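# Working Rules for Handheld Gripper Recording

Section 4: What we changed after the first month

The first version of our rules was one page, copied mostly from the safety sheet for the arm in the main lab. It covered emergency stops and safe distance. Our handheld grippers have no motors that could hurt anyone, so most of it did not apply, and the problems we had were of a different kind: bad recordings, mixed-up files and tired wrists.

By the end of April we had 791 recordings. Hamish Ormsby and I went through all of them and threw out 111. The most common fault was a marker that dropped out of view for too long. Second was a start position that did not match the task sheet. A few were stopped halfway and saved anyway.

We then rewrote the rules. The current version, which the Clanmont group also uses, says:

- Check both grippers before the first take. Open and close each one fully.
- Wipe the markers with a dry cloth. Do not use tape over the printed side.
- Read the task sheet out loud if two people are working.
- Hold still for a moment at the start and at the end of every take.
- Stop after 20 takes and put the grippers down.
- If a take goes wrong, finish it, mark it as failed and save it. Do not delete anything at the station.
- No names or faces in file notes.

The rule about failed takes caused the most argument. Voicu wanted bad takes deleted right away to save disk space. We kept them, and the folder is still under the limit we were given.

The rule on breaks was first set at 100 takes. That was too many. Two of us had sore hands by the afternoon, and the later takes were visibly rushed when we played them back.

## 4.1 Work area

Each station gets its own task sheet and its own basket for small items. Items go back in the basket between tasks. We did not write a rule for lighting, although Jullia asked for one, and it is listed under open points.
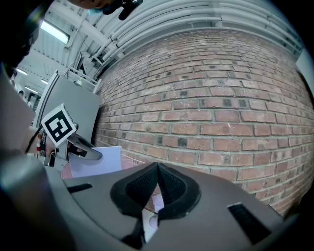 *Figure 3. Recording with two grippers near the brick wall. The marker cube is on the left one.*

## 4.2 Open points

The Druvirberg checklist asks for a signed form from each operator. We have a shared log, and our supervisor has not decided if that is enough. We also need a rule for when a finger pad should be replaced. Right now we change it when someone complains.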